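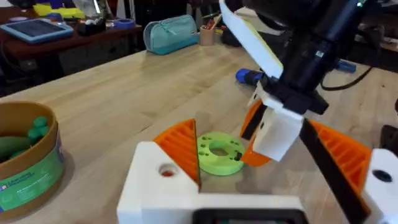 How to read a player release story without getting fooled

Every fall the same headlines come back. A club "refuses" to let a player go, a national coach is "furious," and by the next morning half the internet has picked a side. Most of these stories are thinner than they look. My way of going through one takes a few minutes.

Step 1. Find the date of the match

Skip the quotes and look for the fixture. Then check it against the official international window for that season. If the match falls inside the window, the club normally has to let the player go and there isn't much of a story. If it falls outside, the club can usually say no, and "refuses" is a strong word for a club using a right it already had.

Step 2. Look at who is talking

"It is understood" means somebody told the reporter and didn't want their name on it. That somebody may be an agent, and agents have contracts to sell. I mark every unnamed claim with a pencil. In one 700-word piece I went through in January, I had six marks and a single named source, who turned out to be commenting on a different player.

Step 3. Ask what the contract says, and who has read it

A release clause gets mentioned a lot and quoted almost never. It might cover training camps but leave out matches. It might need notice in writing. If the reporter hasn't seen the wording, treat the clause as a rumor, however confident the headline.

Step 4. Follow the money

Some releases come with a fee, some with an insurance condition, some with a fine that gets paid later. Leena Juntunen, who used to handle player paperwork at Polano, told me the insurance was the part that held things up, and I have yet to see it make a headline. I can't check that across other clubs, so take it as one person's experience.

Step 5. Wait for the squad list

A player can train with the national side all week and still go home before the match. Being in camp proves he's in camp. The published matchday squad is the first thing I'd put any weight on.

What about the rumor trackers?

I wouldn't bother. Kwadwo Owusu swears by the one on Meltevent, but it scores a rumor as "correct" if any part of it comes true, including the player's name.

Last updated 2025-10-31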